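This site uses cookies. By continuing to browse you agree to our use of cookies. OK / Read more

Low iron, part two: the food bit (and the coffee bit)

Sep 17, 2019

Quick one, or it was meant to be quick. I've got a load of laundry going and I said I'd write up the food side of the iron thing ages ago, so this is that.

If you missed the first post: I was tired. Not busy-tired, more like sit-down-halfway-up-the-stairs tired. Cold hands, hair all over the bathroom floor, and I was chewing ice, which I thought was a summer habit until I kept doing it into winter. In April I finally went to the walk-in place in Skelbridge and they did bloods. My hemoglobin was only a hair low. Ferritin was 17. The nurse said it like it was no big deal and then said to take it seriously, so I took the second part home with me.

Ferritin is the storage one. You can be more or less OK on the regular blood count and still have the cupboard close to bare. I didn't know that. I'd been told "your iron's fine" a couple of years back and I'm pretty sure now that they only looked at the one number. Ask for the ferritin if you're tired all the time. Ask for the printout too, I keep mine in a folder now.

Usual warning, I'm not a doctor or a dietitian. Don't go and take iron because some lady on the internet felt better. Too much of it is bad for you, it really is, and some people store way more than they should without knowing. Also being low has a cause, and the cause might be something that needs looking at. Mine was boring (heavy periods plus a lousy diet) but they did check.

What I was eating before

Embarrassing list. Toast. Pasta with butter. Cereal at night. I stopped eating much meat years ago, no grand reason, just went off it, and never put anything in its place. People who do vegetarian right eat beans and lentils and greens. I ate cheese.

And coffee with every single meal. More on the coffee in a second cause that turned out to be half the problem, or it felt like it.
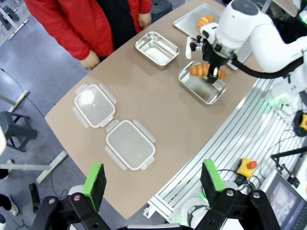

Breakfast was my worst meal for iron by a mile. I'd grab something from the bakery case on the way in, eat it in the car, big coffee, done until two in the afternoon. The croissant on the steel tray up there, that's the exact breakfast I mean, one golden-brown croissant and nothing next to it. Lovely thing to eat. Still eat them. But there's very little iron in one, and washed down with coffee you're not even getting much of the little bit that's there. Now if I want the croissant I have it as a mid-morning thing and breakfast is something with a bit of work in it. Usually fortified cereal with strawberries, sometimes leftover lentils on toast, which my family finds disgusting.

The two kinds of iron

Short version because the long version put me to sleep at the clinic.

Heme iron comes from meat and fish. Your body takes it in pretty easily. Non-heme comes from plants and from eggs and from whatever they spray on the cereal, and your body is picky about that one. So the number on the label isn't the number you get. I spent weeks adding up milligrams from spinach like an idiot. Spinach has iron in it, sure, but it hangs on to it.

Things that help the picky kind along:

Vitamin C in the same meal. Same meal, not same day! Peppers, oranges, tomatoes, strawberries, a squeeze of lemon. I aim for 100 mg with my main meal, which a big red pepper will cover and then some.

A bit of meat or fish alongside. Even a small amount helps you get more out of the beans. I went back to eating beef once in a while. Felt weird at first. Fine now.

Soaking the beans. Meant to help. I do it when I remember, so, hardly ever.

Things that get in the way:

Coffee and tea. Both. Tea might be worse. I wait an hour after eating and that was the hardest change in this whole post.

Milk, cheese, calcium pills. Not saying cut them out. I just don't have them at the iron meal.

Bran. Annoying, as I'd just bought a giant bag.

What I actualy eat now

My staple is a big pot of lentils. I go by 100 g dry per person, which is more than it looks, with canned tomatoes, onion, cumin, a chopped red pepper thrown in at the end so it keeps some crunch. I cook it once and eat it for days. Brown lentils hold their shape, red ones go to mush – both fine. I buy them at Durrani, the little grocery behind the bus depot, they sell them loose and the turnover is fast so they don't take forever to soften. The old bag at the back of my cupboard never did soften. Two hours on the stove. Threw it out.

Other things on repeat: sardines on toast with lemon (the smell, I know), chickpeas roasted till they rattle, pumpkin seeds on everything, beef stew every other week, blackstrap molasses in oatmeal. The molasses tastes like a tire. I've stopped doing the molasses.

Liver, no. Tried. Somebody at the clinic swore by it with onions and I did it with onions and the answer is still no. If you're pregnant you're supposed to skip liver anyway, check with whoever is looking after you.

I cook in a cast iron pan when it's something with tomatoes. A bit of iron does come off into acidic food. How much, no idea, depends on the pan and how long it sits there. I wouldn't rely on it. Does a nice job on the peppers though.

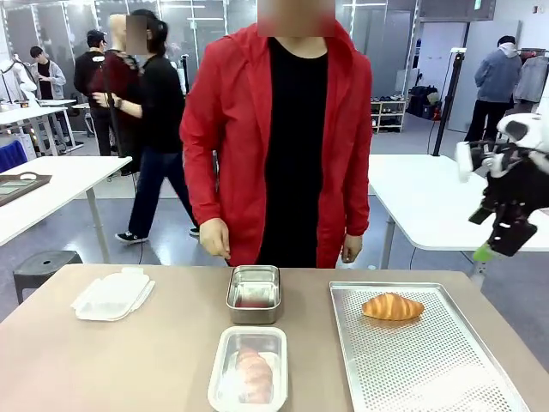 Pills

OK so food alone was not going to do it from where I was starting. They put me on tablets. 300 mg of ferrous sulfate, and the thing that confused me was that the big number on the front is the weight of the whole compound and the iron in it is a good deal less. Read the small print for "elemental." I nearly swapped to another brand thinking it was way too weak and it was the same stuff labeled the other way around.

Side effects, since everybody emails me about this. Constipation, yes. Stomach cramps the first week, yes. Black poop, yes, and they warned me so I didn't panic. (Black and tarry and you feel ill is different, that's a call-someone situation.) I switched to every other day after asking at Mullell, the pharmacy by the post office, and then checking it with the doctor. Much easier on my gut. There's some thinking that you take in a better share of it that way too, your body sort of shuts the door for a day after a dose. That's my wording not theirs.

I also tried Clikatent, a liquid one, comes in a brown bottle with a little cup. Gentler for me but pricey and it tasted like a coin. Drink it through a straw if you go liquid, it can stain your teeth. I finished the bottle and went back to tablets.

Keep them away from kids. Seriously high up, seriously locked. Iron pills are really dangerous for little ones and they look like candy.

If you take thyroid meds or certain antibiotics, the timing matters. Pharmacist. Two minute chat.

Lunch away from home
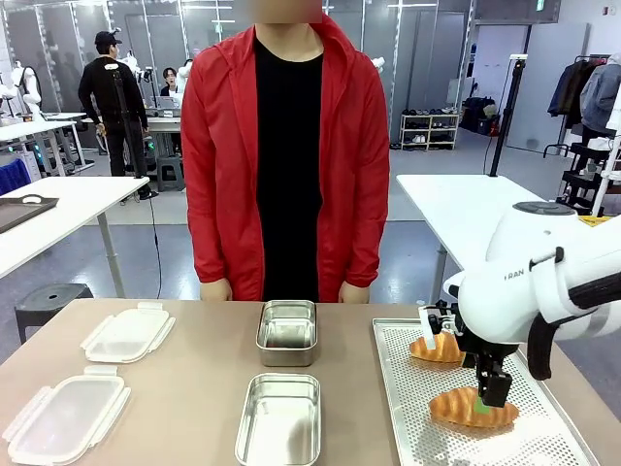 Packing lunch is what made the rest of it stick. If I don't bring food I'll buy a cheese sandwich and a latte, every time, I know myself. Lentils go in one box and the vitamin C part goes in another so the peppers don't get soggy. Rectangular stainless steel boxes are my pick, the same general kind as the two lined up one behind the other on that table, because plastic ones hang on to cumin and tomato forever and go orange. Get one bigger than you think. A shiny inside is easy to wipe out too. Just don't put steel in the microwave at work, tip it onto a plate first. And don't leave lemony or tomatoey stuff sitting in there for days on end, eat your lunch.

Typical box: lentil stew or chickpeas, rice, and on the side raw pepper strips or an orange. Water to drink. Coffee at two thirty as a reward, and wow is it a good coffee when you've waited for it.

On a bad week it's a can of beans with bottled salsa dumped in. Iron plus vitamin C, thirty seconds. Counts.

So did it work

Slow. Slower than I wanted. The ice thing went first, within a couple weeks, one day I just noticed the tray in the freezer was still full. Energy took much longer. The hair is still catching up, I've got a fuzzy halo of short bits along my forehead that won't lie down.

Second blood test was better but not where they want it, so I'm staying on the tablets and going back for another one. They told me not to quit once I feel good, you need to keep going a while to fill the stores back up. I did quit for a bit in the summer on vacation and I could feel it. Dumb.

I'll put up the lentil recipe with propper amounts when I get a minute. Somebody asked about doing this fully vegan and I can't really speak to that, I'd ask a dietitian. And someone else asked about iron drips, never had one, sorry.

Dryer's buzzing. Gotta go.

Filed under: food, health stuff

100 shares
17 comments

Get new posts in your inbox. Enter your email address to subscribe. Unsubscribe any time.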